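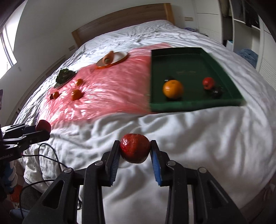
Apple season is my favourite bit of the whole year and I will not be talked out of it! The market at Brurton had eight kinds on one stall on Tuesday, most of them ones I'd never heard of, and I came home with far too many (again) and a very sore shoulder.

I've been trying to work out which ones hold their shape in a pie and which fall to mush. Bramleys go to fluff, we all know that, and for sauce I wouldn't use anything else. But a mix is so much better in a pie – mostly Bramley, then a couple of firm eaters cut into big chunks so you get something to bite on. I've stopped peeling the eaters too. The skins go soft enough and they turn the juice a lovely pink if they're red ones.

Sugar is where I've changed my mind most. I used to put in 200 grams without thinking and now I start with half that and taste as I go. A squeeze of lemon, a bit of cinnamon, no cloves (sorry, clove people).

The leftovers are going into chutney this weekend, with sultanas and a lot of ginger. Last year's batch was still brilliant in December with a slab of cheddar, and I opened the final jar far too soon. I'm making double. If you've got a good way of storing the late keepers without a cellar, please tell me, the cupboard under the stairs is much too warm.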